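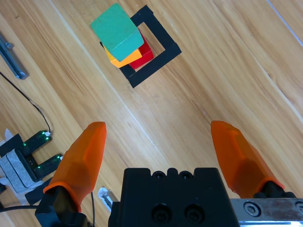 Markos Manolakis wrote in after my last post to ask whether the Trimine table oil was worth the money, or whether he should stick with the tin of plain mineral oil he's had under the sink for years. Fair question, Markos, and I'm sorry it has taken me until 30th April to answer it properly. I wanted to live with the stuff through a whole winter first, with the heat on and the air in the house as dry as crackers.

So, the oil. It comes in a squat can with a screw lid (bless them, no prying with a screwdriver) and it smells a little like oranges and a little like my grandfather's garage. I put it on with an old T-shirt, waited overnight, and gave it a second coat the next evening. The can says five hours between coats, but my dining room is chilly and I'd rather wait than have it go tacky on me. I did that once with another brand and spent a very sorry weekend with a scraper.

What I like best is how it treats the grain. The cheap oil I used before made everything the same flat brown, and this one lets the pale streaks stay pale and warms up the honey-colored parts – you get the knots back, too. My sister thought I'd bought new furniture! It also feels like wood under your hand, with none of that plastic slickness you get from a heavy varnish.

Now for the grumbles. Hot mugs still leave a mark if you forget a coaster. Mine faded after a day or two, all but one, and that one needed a light rub with fine sandpaper and a dab more oil. Red wine is fine if you get to it before dessert. Tape is another matter, and I'd keep it off for the first couple of weeks, because I pulled up a strip from a birthday banner too early and it took a dull patch with it.

The price is the other thing. I paid 53 dollars at the Faulkner hardware store in Stultdale, and there's a smaller Jeltel can on the same shelf for a good bit less. I've used the Jeltel on cutting boards and it's perfectly nice, only thinner, so you end up doing four coats and losing most of a week. For a big table I'd pay up. For a stool or a picture frame, I'd save my money.

I still have half the can left, with the lid on tight, and the plan is to do the porch bench in May once the pollen settles down. Markos, if you do go ahead, lay the rags out flat outside to dry and don't ball them up in the trash – they can heat up on their own and start a fire.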